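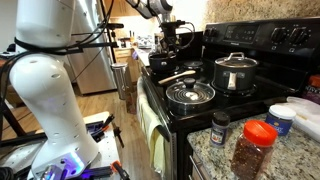

Step 2. Record the lid task

Before you start, clamp the base again and check that the cables can follow the arm without pulling. In our Maveo set we lost 3 episodes to a tight cable.

1. Set the pots and lids in a new position for every episode. Small changes are enough.
2. Start recording with the gripper open and away from the lid.
3. Move down slowly and close the fingers on the knob. Wait one second – the model needs to see a clear grasp.
4. Lift, put the lid down, open the gripper, then stop recording.
5. Write "good" or "bad" in the log at once. Do not delete the bad ones. 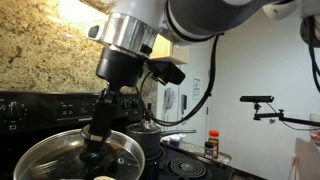 Fingers closed on the lid knob, with the wrist camera beside the gripper.

How many episodes do you need? With 100 our policy still missed the knob often. We continued to 289 and kept 276 of them for training. If your lids have different knobs, mix them in one session and do not record them in separate blocks.

When the log is complete, go to Step 3, Export to Lukura format.

Written by Aigars Kütt, July 18, 2018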